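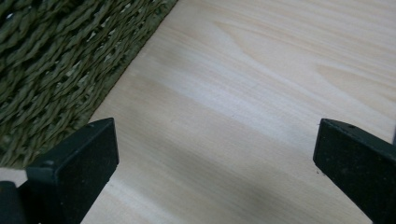 Buy the table first

Posted 05/06/2026

Every spring I get asked to look over somebody's equipment list before it goes off for approval, and every spring I turn into the same bore. The list starts with an arm. Then there's a second arm, in case the first one gets lonely, then a computer with a frightening price, then software seats, and right at the bottom, if I'm lucky, a line that says "sundries". I always scroll straight to sundries. That's where you find out whether anyone has thought about the actual work.

I run a small handling lab above a packaging firm in Gamley. We try out ways of picking up household things and we spend other people's money doing it, so I'm careful, or I've become careful. My first budget was a disgrace (I was very excited, and I'd just been to a trade show). We had a lovely arm from Vuorinen and for most of that first summer we had nothing decent to put in front of it. It sat there looking expensive while I drove round looking for trays.

So my opinion, for what it's worth, is that you should start from the worktop and spend outwards. What will the fingers be touching all day? Pale wood? A woven mat? Glass, cloth, that awful shiny melamine? Write that down before you open a single catalogue. Pale smooth wood and a rough plaited mat are two completely different jobs for a gripper, even if they're side by side on the same table. A mat has ridges and gaps for a fingertip to catch in. A bare board gives you nothing to catch on, but it lets a small thing slide away from you very happily. If your plan covers one surface and your customers own the other, you've bought half a lab.

Surfaces are cheap, too! That's the maddening part. We put together our whole set of boards, mats, cloths and trays for £141, most of it from a homeware shop that was clearing its shelves, and it has changed our results more than any upgrade I've signed for. I had to argue for that £141, by the way. The arm went through in an afternoon.

Then fingers. People budget for a gripper as if it were a kettle – you buy it, you've got it, finished. But fingers get scuffed. They pick up dust and fluff, and the pads stop behaving the way they did on day one, and you won't notice because you see them every morning. I now put in 5 spare pairs a year and I've never had any left over by Christmas. I also put in wipes. Someone in finance once queried the wipes, and I'm still a bit cross.

I'm also a great believer in hand-held gripper tools, and I'd tell anyone with a tight budget to get 2 of those before they get a second arm. You hold the thing, you walk up to a table, you do the task. No bolting down, no safety fence, no waiting for the integrator to ring back. You learn very quickly how wide the fingers need to open and how much bare table you want either side of the object, and you learn it with your own wrist, so it sticks. We do roughly 60 short sessions a week that way, on whatever table is free. The arm doesn't get near that.

There's a case against me and I'll put it fairly. A colleague at another lab says that if you don't ask for the big item first, you'll never get it, as the pot shrinks every year and small items can always be squeezed in later. She's right about the pot. Her own squeezed-in-later items are still on a wish list, mind you, and her arm is under a dust sheet.

Quotes are the other thing. When we priced up the new cell, Clestavix sent us a beautifully laid out quote with no lighting, no table and no training day in it, and a smaller outfit called Pondon sent an ugly one with all three. On the front page Clestavix looked like the bargain. Once I'd added the missing bits in pencil, they were nearly level, and I'd spent an evening with a pencil. Ask for the whole bench, working, in the room, and make them price it.

Our next round closes in August. I've started the list already and the top line says "boards and mats, assorted". The second line is fingers. I haven't decided about the arm yet, and I've told them they'll have to wait for that one.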